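Werkstatt-Tipps der Robotik-AG: Wäsche greifen mit dem Handgreifer

Stoff verzeiht wenig. Für die Übungsreihe zum Wurska-Wettbewerb im September gilt bei uns:

Kleidungsstücke vor dem Start auf dem Bett ablegen, nicht glatt streichen. Finger senkrecht über eine Falte führen, 2 Sekunden halten, erst dann anheben. Pro Person 200 Griffe, danach Wechsel.

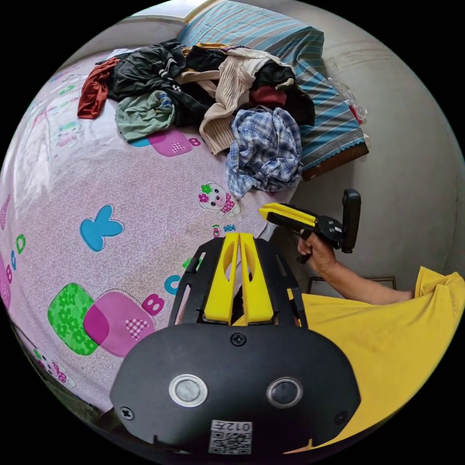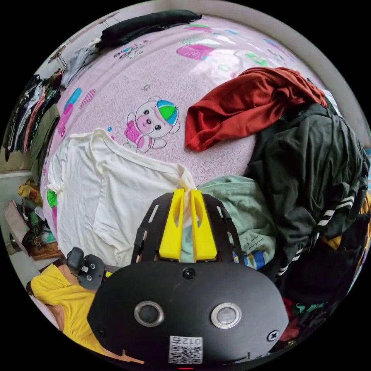

Handgreifer mit gelben Fingern am Bett, Kleidung auf gemustertem Laken

T-Shirts an einer Stofffalte fassen, nie am Etikett. Dicke Jacken zuletzt — sie verdecken sonst kleinere Teile. Fingerflächen nach jeder Runde mit einem trockenen Tuch abwischen, Schrauben am Gehäuse nach 3 Runden nachziehen.

Fehlgriffe trägt Elin Landeg in die Liste ein. Ersatzfinger liegen im Fach Dudach.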